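Hiwot Bogale has been writing crossword puzzles for the Witport weekly for nine years, and she would like her readers to stop mailing her dictionaries.

"I own eight," she says. "I use one – mostly to press flowers."

She builds a grid on Sunday and hates it by Monday. The clues come later, usually on the bus. "Long words are easy. It's the three-letter ones that ruin your week."

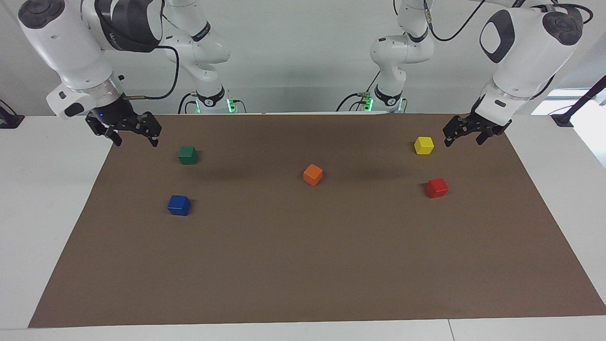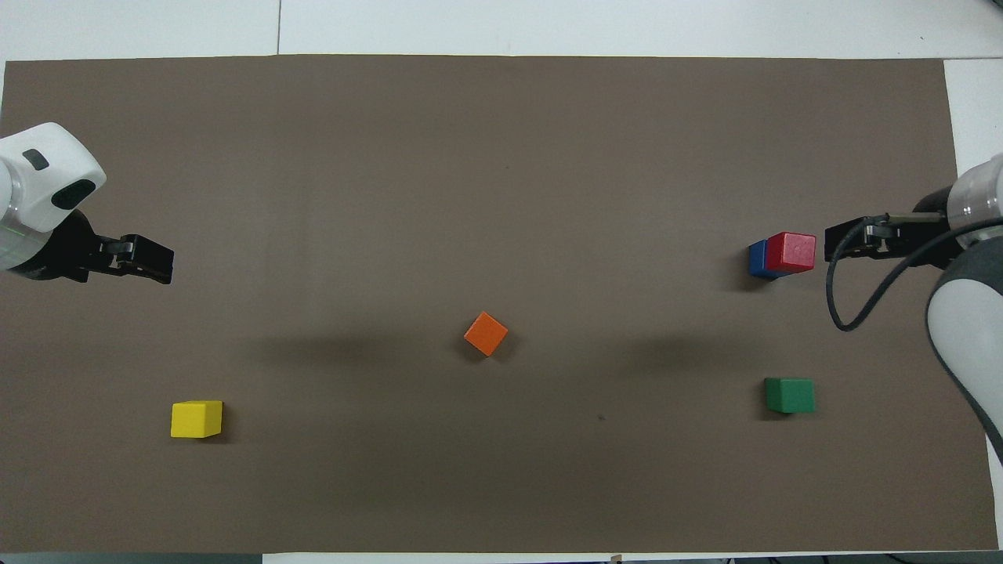

On angry mail

One reader wrote in January to dispute a clue about soup. Bogale wrote back. He replied with a recipe.

"It was a good recipe," she says. "He was still wrong."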